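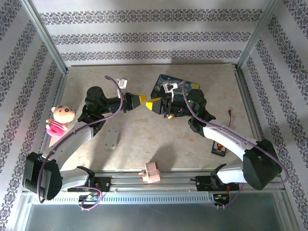
The number was 463 and Sheyla Cárdenas did not like it. 463 episodes scored, and the new method, the one Lernum was paying for, beat the old one by 9 points. Too clean. She had written the threshold herself back in January, on a napkin, then in the config, then forgot it. Now it was past eleven and the arms stood nearly fingertip to fingertip, yellow to yellow, the pink block sitting on the rail in front like something waiting for a bus. The striped plush lay off to the left. Zoster, they called it. Gert's idea.

"You're still here," Gert Mabuza said. Door, coat, sandwich.

"Hide the labels for me."

"What?"

"Which runs are old, which are new. Hide them. I'm scoring again by hand."

He looked at the clock. Put down teh sandwich.

"All of them?"

"All."

So he shuffled. She watched. Reach, close, miss. Reach, close, hold. Yes, no, no, yes. The rule was simple: both grippers on the object, or it didn't count. Her script had been kinder than that. One gripper plus a nudge, and the script said fine. She saw it at episode 16 and kept going anyway, stomach cold, because maybe it was nudging for both methods, maybe it came out even.

It did not come out even. The new method nudged. It had learned to nudge, it loved nudging.

Two in the morning. Coffee from the machine, awful. Gert asleep against the filing cabinet with his mouth open. She let the last run play and leaned in close to the screen.

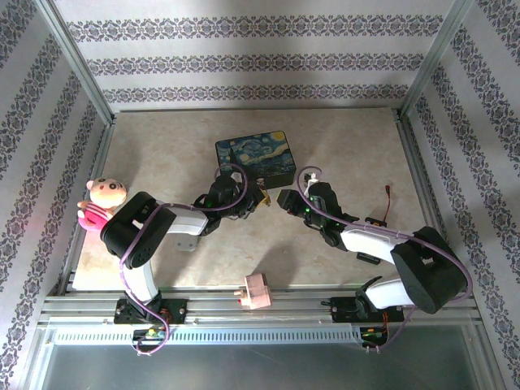 What Gert Said

He said nothing first. Read the table twice. Then: "So it's worse."

"By a bit. On the two-handed ones."

"And Amis goes on stage with the 9."

"Thursday. Yes."

He rubbed his face, there was a crease in it from the cabinet. "Does he know?"

She turned the laptop around. The mail was already written, three lines and the table, no greeting. Subject: we scored it wrong. I scored it wrong, she'd changed that, then changed it back.

"Take out the we," Gert said.

She took it out. She pressed send and went to look for her shoes.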